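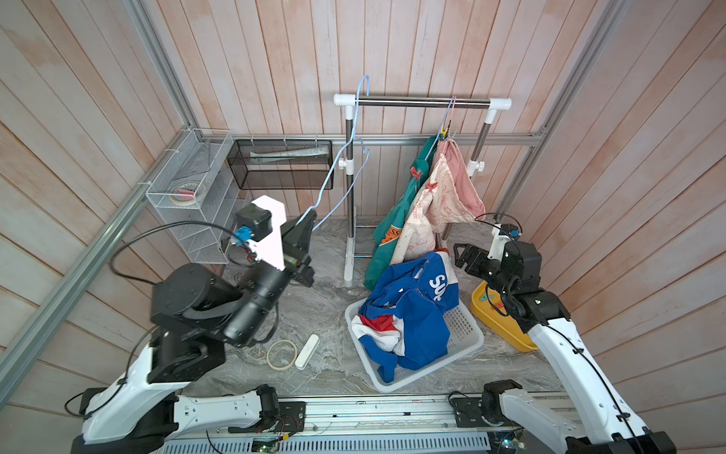
Yevdokiia Maksymiv wants to know if the storm is still coming, given that she has already carried in the tomato pots, the chairs and one angry cat.

Good question. The Dredlow forecast had us at 100 percent all morning. It is now past four and the sky over Jollden is the color of weak tea. No rain. A breeze, if you're generous.

Then I looked at the other app, which also says 100 percent, only for tomorrow. So two storms, both certain, neither of them present.

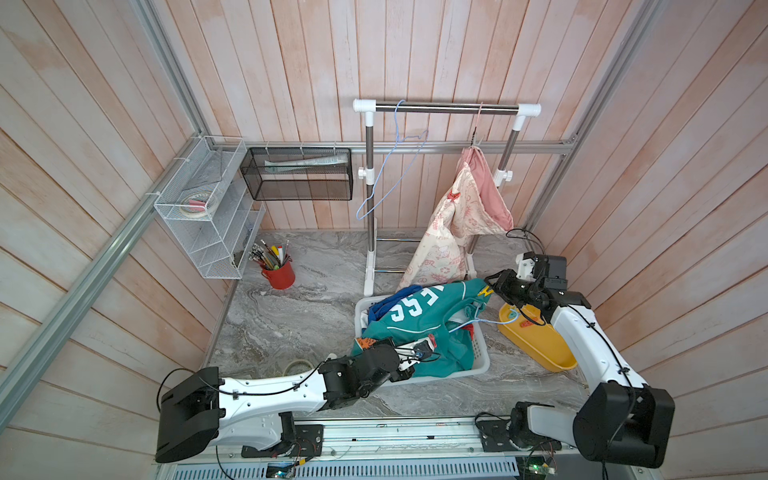

Laundry, in progress.

Back to the weather. The radar shows a fat green blob sitting west of Kołodziej. It has been sitting there since lunch. I've had houseguests like that.

My guess is the blob breaks in half at the ridge, same as in February, when the north side of town got soaked and my street got eleven drops and a rainbow.

Yoshinori Hayashi says the ridge thing is a myth and that storms don't know where ridges are. He lives on the north side. His rain barrel is full all year. I rest my case.

5:20 p.m. Thunder! One piece of it. Might have been a truck on the Fliltau road.

5:45. Definitely thunder. The wind has swung around and every trash can lid on the block is going for a walk. Mine went first, thank you for asking.

6:10. It's raining at the Kołodziej end. I know this from four people who sent me the same video of the same gutter.

The alert on my phone says to stay away from windows. I've been at the window for an hour and I'm not giving up my spot now.

6:30, and here we go. Big slow drops, the kind that hit the porch like somebody dropping grapes. Yevdokiia, you can tell the cat you were right.

6:41. It stopped. The app says 100 percent. I'm going to go water the beans.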